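Fall walk-through, Goveo break room and hallway. I did this one in September, starting at 7:30 before the coffee line got going, so if I sound grumpy in the comments that's why!

- [x] **Extinguisher by the back door** – tag is current, pin is in, needle's in the green. Somebody hung a coat on it again. Please don't.
- [x] **Exit signs** – both lit. I held the test button on the Clovora unit and it stayed on fine.
- [ ] **Food left out** – needs work. We had ants in the spring and I'd love to skip round two (the trap behind the fridge is still there, by the way). 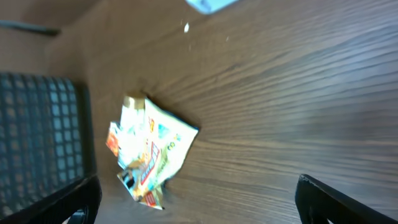

*Crumpled snack wrapper on the wood table.*

- [x] **Fridge temp** – first reading was high, second was fine once the door had been shut a while. Gasket on the bottom corner is getting soft, so I put in for a new one.
- [ ] **Outlets near the sink** – the left GFCI trips when I press test but it's slow to reset. I taped it off and wrote up ticket 194.

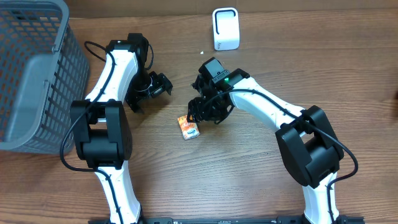 The right one is good, and so is the one under the window, so run the microwave off either of those for now – just don't stack it with the toaster.

- [x] **Hallway width** – 53 inches at the tightest spot, by the Pavov shelving. Plenty.
- [ ] **Floor mats** – the one by the Tennant scrubber curls up at the edge and I caught my toe on it twice. Replace.

I'll recheck the open items next month.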